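Cash sweeps: the quiet pay cut inside your brokerage account

If you opened your last brokerage statement and skipped straight to the stock funds, go back and find the line marked cash. It may say "sweep," "core position" or "bank deposit program." Then look for the rate. You may need reading glasses.

I bring this up again after three readers forwarded the same letter from Husmont Brokerage, which changed its default sweep in March. The letter runs to 4 pages and uses the word "enhanced" a lot. What it says, once you get to the third page, is that uninvested cash will now move each night into deposit accounts at Flastetel Bank. Flastetel and Husmont have the same parent company. The letter does mention this, in a footnote.

A sweep is a simple thing. You sell a fund, or a dividend lands, or you send in a deposit and don't get to it for a while. The money has to sit somewhere, so the broker moves it into a holding account of its choosing. At one time that was usually a money market fund, and the fund paid whatever short-term rates were paying, less its fee. A bank deposit pays what the bank decides to pay. When the bank and the broker are cousins, ask yourself who is at the table arguing for a higher number.

Husmont's answer is that clients get deposit insurance and instant access. Fair enough, and for some people the insurance is worth something. But the letter puts the insurance in bold type on page one and leaves the yield to a web link, and the link goes to a page saying rates are "tiered and subject to change." I clicked through to the tiers. The lowest one covers most of the people I hear from, and it pays so little that a year's interest on a decent balance wouldn't cover lunch.

The bank, meanwhile, lends that money out or parks it at market rates and keeps the difference. There is nothing illegal in this. It is how a broker can advertise free trades and still afford the advertising. I just wish they would stop calling it a benefit. 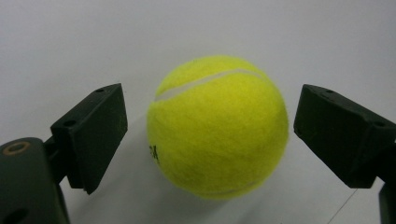 Yazzie Investments does it a little differently. Its default is also a bank sweep, but clients can switch the core position to a government money market fund. That sounds good until you try it. The option isn't in the phone app at all. On the website it is under account features, then "manage," then a second menu, and the switch only applies to new cash. Whatever was already swept stays put until you move it yourself. I counted 11 clicks from login to confirmation, and one of those screens asked whether I was sure I wanted to give up "the convenience of bank deposits."

Wernen, the smallest of the three firms I looked at, still sweeps into a money market fund by default. Before anyone rushes over there, look at what the fund charges. It's the priciest share class of a fund that also comes in a cheaper version, and the cheaper version has a minimum that most cash balances will never reach. So you get a better rate than at Husmont, and you still pay more than you should for a fund whose manager is buying Treasury bills.

A reader, 67 and newly retired, wrote to ask whether any of this matters when her cash is only a small slice of the total. It depends how small, and for how long. Cash tends to pile up in retirement accounts more than people think. Dividends set to pay out, a bond that matures, a required withdrawal you are getting ready for – it adds up, and it can sit there for months. If your adviser charges a yearly percentage of the whole account, check whether the cash is included. If it is, you may well be paying more to hold that cash than it earns. I would want to hear the adviser explain that one out loud.

What I'd do with a spare half hour:

Find the sweep rate for your own tier, on your own statement. The rate in the ad is for somebody with more money.

Compare it with the yield on a plain government money market fund you can buy in the same account. Most brokers will sell you one even if they won't sweep into it. You will have to place the order yourself and sell it when you need the cash, which usually takes until the next business day.

If you have cash at the parent company's bank already, add the two balances together before you take comfort in the insurance. The limits apply per bank, and the sweep counts.

And if you call, write down what you are told. I called Husmont 2 times with the same question, whether existing clients could keep the old money market sweep. The first person said yes, on request. The second said that option had closed to everyone when the change took effect. I have asked the press office which it is. They said they would get back to me, and I'll print the reply if one comes.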